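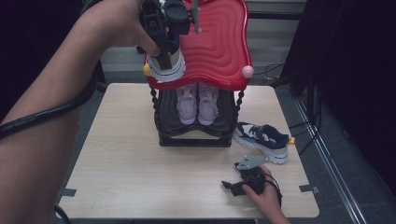
Which pair should go on the top shelf of a little two-level shoe rack, and which should go underneath?

The pair you wear most goes on top, where you can grab it without bending all the way down, and the pair you wear now and then goes underneath with the toes facing out.

Kirsty Forsyth
17 February 2020

OK friends, a few of you asked about shoe storage after I grumbled about my hallway last week, and I have far more to say on the subject than is decent, so I'm making it a thread. Get a cup of something. There will be detours.

First, some background. We live in a narrow house with a front door that opens straight onto the stairs. There is about 72 inches of wall before you hit the radiator, and for years that wall was where shoes went to lie down. Not in pairs, either. You'd find one by the door and its partner behind the umbrella stand, looking guilty.

I bought big racks. Oh, I bought them all. The first was a Coltex with five tiers that you snapped together yourself, and the poles popped out of the corners every time anyone shut the front door with feeling (we are a family that shuts doors with feeling).

Then there was a Duvura bench with a lift-up seat, and I still think it's a handsome piece of furniture! But shoes went into that bench and were never seen again. I found a pair of sandals in there that my son had outgrown by two sizes. It lives in the spare room now and holds blankets, and it's very happy.

So now I'm a small rack person. One top shelf, one bottom shelf, done. I love a cheerful one, too. The red kind with the wavy edge and the ripples molded into the top makes me smile every single time, and a pink knob on one front corner and a yellow one on the other is exactly the sort of silliness I want to see when I come in with four bags of groceries.

My husband would like it noted that he preferred the plain gray one. Noted, dear.

Now the actual sorting. I start by taking everything off and putting it on a table, up high, in decent light. I used to do it crouched on the floor and my knees would file a complaint. On a table you can look each shoe in the face, turn it over, check the sole, pull out the hair tie that has somehow wound itself around a lace.

(Put down newspaper if your table is nice. Mine is not nice. Mine has survived two children and a slime phase.)

Everybody gets matched before anything gets shelved. I am strict about it. If you shelve the left one while you go hunting for the right one, you will get distracted by the mail, and the left one will sit there by itself until spring.

The single shoes wait off to the side. On a bad day I've had four of them in a row, all different, like people at a bus stop.

Top shelf: daily shoes. In our house that means white sneakers, mine, which I put on to walk the dog and to go to the store and to stand in the yard talking over the fence to Finlay Matheson about his tomatoes. They earn the top shelf.

Bottom shelf: the pair that's loved but doesn't get out so often. I have a real weakness for lavender sneakers. They go with nothing I own and I'd buy them again tomorrow. Side by side, toes out, and they look like they're waiting to be asked to dance.

Toes out or heels out? I have friends who feel very strongly about heels out. Gavin Cowie told me at a birthday party that heels out lets you hook two fingers in and lift the pair in one go, and I went home and tried it for a week, and he's right that it's quicker. I still went back to toes out. I like to see the fronts of them. It's my hallway, Gavin!

A trick for chunky soles, and goodness, they've all gotten chunky: stand them a bit apart with a finger's width between. If you squash them together they lean on each other and one goes over the side as soon as somebody brushes by.

And if a shelf has ridges or ripples, set the shoe down flat from above. Sliding it across just makes it judder and stop. I learned that with a tray for wet boots years ago, and it holds for any bumpy shelf.

Let me say a word for the pull tab. That little loop or tongue at the heel! I ignored them for years. Now I go looking for them in the store, the brighter the better, a yellow one on a dark navy shoe is perfect. You can find it with half an eye open at six in the morning and you don't crush the back of the shoe getting your foot in.

My daughter crushes the backs anyway. I've made my peace with it. (I have not made my peace with it.)

On cleaning, while everything's on the table. I do a dry brush first, an old nailbrush, all along the edge where the sole meets the upper. Then a damp cloth with a drop of dish soap for the rubber. White soles come up beautifully if you catch them early, and if you don't catch them early, well, they're cream soles now.

Laces come out and go in a mesh bag with the regular wash. Please don't ask me about the time I didn't use the bag.

I tried a foam cleaner, the Catley one in the tall can. It smelled like a swimming pool and did no better for me than the dish soap, so I finished the can and never replaced it. If it works for you, wonderful, carry on.

Drying: away from the radiator. I stuff them with paper, leave them on a windowsill overnight, change the paper in the morning if it feels damp. Tien-fu Yu, who taught me most of what I know about looking after leather, winces when I call sneakers "proper shoes," but even he agrees on the radiator.

How many pairs should live by the door? We do two each. The rest go upstairs in the closet and get swapped in when the weather turns. I do one big swap in June, when the winter boots finally go up, and everyone complains for a day that they can't find anything and then forgets there was ever another way.

My son counted the steps from the closet to the front door once, to prove it was too far. He was ten. The number he reported was 3,000. I believe it's closer to fourteen.

Somebody asked what to do about guests, and I think the kindest thing is to leave them a gap. Half the bottom shelf, kept clear, so that people who take their shoes off have somewhere obvious to set them. My aunt used to line up everyone's shoes by size at parties, and you'd come out at the end of the night to this lovely little parade by the door. I think of her every time I straighten ours.

A small rack is light, and that's mostly a blessing. You can pick the whole thing up and vacuum beneath it. The trouble comes if you load the top and leave the bottom empty, so I fill the lower shelf first and then the top. Coming off, top first. It sounds fussy written down, and you'll be doing it without thinking by the second week.

If the rack has knobs on the corners, do not let anybody hang a bag from them. I said what I said. We had a wooden one with round knobs before the red ones caught my eye, and a school backpack took it down on a Monday-morning sort of morning with every shoe aboard.

Oh, and I meant to mention Ambaye. It's the secondhand shop by the library, with the green door, and it's where I take whatever doesn't make it back onto the rack. They like pairs tied together by the laces. If one of yours is missing a partner, hold on to it a little longer, it'll be under the car seat. It is always under the car seat.

Volker Kuhlmann just messaged to ask whether slippers count toward the two pairs. Volker, slippers are their own kingdom. They live at the bottom of the stairs and answer to no rack.

And to the lovely person who wanted to know how long the whole business takes me: one pot of coffee, if the dog leaves me alone, and that's with the cleaning. Without the cleaning you could do it while the pasta water boils.

I've got the white pair to finish and a lace to go hunting for, so I'll stop there for tonight. Tell me your toes-out, heels-out position in the replies, and send me your racks, please, especially if they're a ridiculous color!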